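Garkdale candy bucket order moves to white for the fall season

6 May 2026

GARKDALE - Seasonal goods supplier Stodex has confirmed that its jack-o'-lantern treat bucket will ship in white this year, with the face printed in solid black. The order for Garkdale stores is 1,000 units, packed 88 to a pallet layer set, with the remainder sent as loose stock.

The bucket is plastic, with a rolled rim and slightly tapered sides. The taper allows units to be nested for transport. Product manager Angeliki Giannakopoulos said the black print was chosen for contrast under store lighting.

"On a glossy surface you get reflections near the rim, so the face has to be solid and large," she said. "We moved the mouth lower and made it wider. The scowl stayed the same."

Jimanura, the retailer taking most of the order, will sell the bucket empty and also as a filled set with packaged snacks. Deming Ren, who buys seasonal lines for the chain, said the filled version will hold small bags and packets in mixed flavors. The contents list has not been finalized. Two snack suppliers are still quoting.

Filled sets will be limited to six per customer. Unsold empty buckets will be returned to the Stodex warehouse in December.

Prices will be posted with the fall catalog. Stores that want to change their quantities should contact the Stodex order desk before the catalog closes.

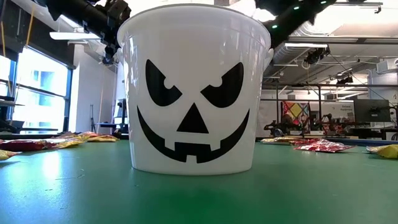
Also in retail: Sorrentino extends loading dock hours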